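4. What the open day showed

The suturing bench at the Furnton open day drew the longest queue, and it is the demonstration we were most often asked about afterwards.
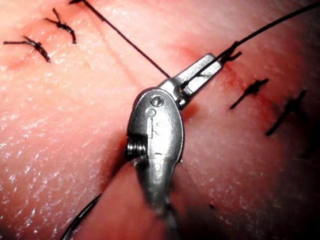
Figure 3. Wrist view at the Furnton bench, thread at the jaw, with five knotted stitches in the tissue surface.

4.1 Limits of the demonstration

We are wary of reading much into it. Visitors were told the arm worked "on its own", yet Bhatt, who ran the bench, confirmed that an operator picked each entry point. Only 2 of the 40 runs logged in September were open to the public, and we were not given the rest. Neat knots say little about tension, and no one measured it. Pietrzak and Mazurek (our own group) asked for the force logs and were offered a brochure. Until those logs are released, we treat the visit as a display of hardware.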